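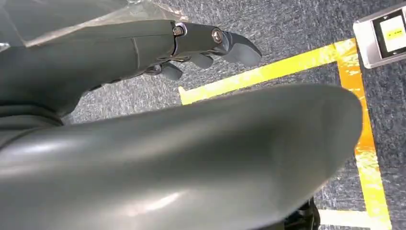
What the wrist camera is good for (and what it isn't)

Last updated: 2018-07-27

Quick one from the hand group this time, written between runs, so forgive the state of it. Wellington Leite asked for "a page, no more, and no equations". It's a bit more than a page. No equations though.

Short version first. We've been trying to work out whether a hand can find its own fingertip using only the small camera at the wrist, with no outside cameras and no trust in the joint readings. Answer: mostly yes. Better than we thought in the open, worse than we hoped when the arm gets in its own way. Details below for those who want them, the rest of you can skip to the bit on plastic.

Why bother. The joint sensors tell you where the finger ought to be. Ought to be and is are different things once the linkages have a bit of wear in them. Push a soft fingertip against anything and it gives, the linkage flexes a touch, and the number from the joint doesn't change. On the old hand the gap between the two was big enough to miss a pen. So for years everyone has put a big camera on a stand, looked down at the whole lot and corrected from there. Works fine. Also means your robot only works next to a stand.

The Rivach method (our name for it, after the Rivach code it grew out of) does it from the wrist. Three stages, none of them clever by themselves:

First it looks for the floor markings. Tape corner, two lines meeting, easy to pick out against the dark carpet. That gives you where the camera is, more or less.

Then it looks for the finger. Not the rubbery pad, which is dark grey on dark grey carpet and a complete pain. It looks for the metal. The joint segment behind the pad has two round silver screws in it, and they show up well from most angles. Two screws give you a direction, and the pad is always the same distance further on.

Last, it compares that with what the joints claim, and if the two disagree by more than a set amount it believes the camera. That last bit was the argument of the winter. The old version averaged the two. Averaging a right answer and a wrong answer gets you a half wrong answer, as Wellington wrote on the whiteboard in letters a foot high, and it's still up there.

The result

We did 79 reaches. Each one the same: start with the hand above the carpet, get told a spot inside the taped rectangle, put the longest fingertip on it. We measured the miss by hand with a ruler, which is slow and bad for the knees.

With joints only, typical miss was 30 mm. Yes really. The hand is due a service.

With the wrist camera it came down to 6 mm. With the wrist camera and the finger in plain view for the whole reach, 2 mm, which is close to as well as any of us can hold a ruler.

So the method is good when it can see. Sounds obvious written down. Wasn't obvious in December when we were still tuning the averaging and blaming the lens.

Where it goes wrong

Look at how much of the lower half of that view is arm. It's smooth and matt and it throws back the ceiling lights in long pale streaks, and from some poses it takes up most of the floor you'd like to be looking at. It covers parts of the orange stripe too. If the corner itself goes under, the first stage has nothing to hold on to and the estimate drifts. Slowly at first, then quite a lot.

We tried three things.

Masking the arm out. We know its shape, we know roughly where it is, so paint it black and carry on. Helps with the false matches on the highlights (the software was very fond of the long bright one near the middle, kept deciding it was a line of tape). Doesn't help with the missing floor, obviously.

Remembering. If the corner was visible a moment ago and the wrist has only moved a little, assume it's still where it was. Good for short gaps. For long gaps you're back to trusting joints, and see above.

Going round. Ask the planner to prefer poses where the corner stays in view, even when the path is longer. This is the one we like. Costs a bit of time on each reach. Most of the worst misses went away. It's crude at the moment, just a penalty for hiding tape, and it sometimes picks daft routes with the elbow stuck out. Queiroz planner people, if you're reading, come and talk to us, we would like yours.

Also: tape. The orange-yellow stripe down the right side has gone mottled, deeper orange in patches and paler in others, and it shines. The other line, plain bright yellow, gives us no bother at all. The edge finder breaks the mottled one up into bits and sometimes only keeps the best bit. There's a short length of pale cream tape there as well, running in to meet the orange, and early on the code took it for one of the two main lines. Then everything was off by an angle that made no sense until someone looked at the pictures. Moral, look at the pictures. We now check colour before we check straightness, which is the wrong way round according to every textbook and works better.

The bit on plastic

Clear plastic sheet is the hardest thing we've had in view by a long way. It's see-through so the carpet shows behind it, but blurred. It's glossy so it has reflections of its own. And its edge curls, which gives a lovely crisp line that isn't anything to do with the floor. In the view at the top it comes in along the top left, behind the hand, and the finger finder coped. Move the hand so the sheet sits right behind the screws and it copes a lot less.

What we've done for now: any line that has carpet texture on both sides, one side sharp and the other blurred, is thrown out. Tape never does that. Film nearly always does. It's a hack with one setting and the setting was chosen by squinting. If anybody has a proper way of spotting transparent film from a single small camera please say. We've read the papers that want two cameras or special light and we've got neither.

The shorter fingers

Asked at the last group meeting: why only the longest finger? Fair. The other two we tried sit curled below and behind it, with their tips tucked down, and from the wrist you mostly get linkages and shadow. Struts, small bolts, dark gaps. Plenty of metal to find but it all looks alike, and the code swaps one bolt for another without shame. When the fingers are straight it's fine. When they're curled it's guesswork, so we've left them on joint readings and only correct the long one. For pointing and pressing that's enough. For picking things up it won't be.

Idea from the Pastance lot is to put a different pattern on each finger. We said no at first, on the grounds that stickers on the hand is cheating. We're coming round to it.

What's next

Wavia have offered us time on their newer arm, which is slimmer, so should hide less floor. We want the same reaches on it with nothing changed in the software, to see how much of our error is method and how much is just having a fat forearm in the way. My money's on the forearm.

After that, no tape. The tape is a crutch and we know it. The carpet has a decent fleck in it, charcoal and blue-grey and a lighter grey, and in principle there's enough there to track by. In practice it's a bit fuzzy and every patch looks like the next one. Early tries lose their place when the hand moves quickly and find it again when it slows down. Not awful. Not in the results above either, so please don't quote it.

Things we would do differently, since people ask:

- write down the light settings. We didn't for the first batch and had to throw those reaches away. They're not in the 79
- buy better tape
- measure the misses with something other than a ruler
- service the hand BEFORE the experiment, though then the joint numbers would of looked better and the write-up duller

Code is on the shared drive in the Rivach folder, in the one called "new" and not the one called "new_final". The reach log is in there too, with the miss for every go, including the horrid ones. Please don't tidy it. If you want to try the finger finder on your own hand you'll need to tell it how far apart your screws are and how far it is from the screws to the tip, and that's about all. If your hand has no screws showing, sorry, come and see us and we'll think of something.

Draft of the longer write-up is going round now. Comments to Wellington please, on paper if you can, he loses emails. Particularly want to hear from anyone who thinks believing the camera outright is a mistake. There's one case where we think it might be, when the fingertip is pressing hard and the segment twists so the screws no longer line up with the pad. We haven't tested it properly, everything so far was a light touch on carpet. Pressing tests are the next job after the service.

Right, run's finished, back to the ruler.

6 comments | 30 shares

Get the group newsletter by email. You can unsubscribe at any time using the link at the foot of each issue.

This site uses cookies to remember your settings. By carrying on you agree to this.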